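The Table Problem, Continued 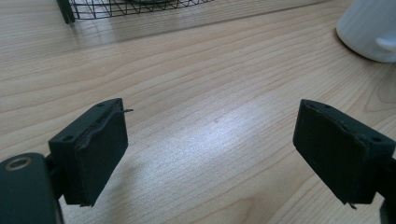 Pale tabletop, grain running on the diagonal.

Wednesday, April 17, 2024

Readers of the February issue will recall that the Stirkside reading room was going to get new tables. Readers of the issue before that will recall the same thing. We are pleased to report progress, in the sense that there is now a form.

The old tables came over from the Pungate branch when it closed, and they have been wobbling ever since. Folded bus schedules were tried under the short legs. Then the bus company changed the schedules, and people kept taking them out to read them.

The appeal for new ones has brought in $3,249, a figure that includes one very generous check and a large amount of change from the jar by the copier. It will buy three tables if we go with plain pine, or two if we listen to the people who have opinions about oak. There are more of those than you might think, and they write long emails.

A few points from the comment box:

Round tables were suggested, and will not fit past the radiator.

Folding tables were suggested, by someone who has clearly never had a finger in one.

"Just sand the old ones" was suggested four times in the same handwriting. We did get a quote from a shop in Eltosgate. It came to $800 and did not cover the legs, where the trouble is.

Whatever we pick, the room will close for up to 2 days while things are carried in and out. The newspapers will move to the hallway – please don't take the crossword page with you, we do notice – and the homework club will meet at Café Hứa across the street, which has kindly offered its back corner and less kindly asked that everyone buy something.

Forms are at the front desk. Tick pine or oak, and put your name on it. The pen on the string works if you press hard.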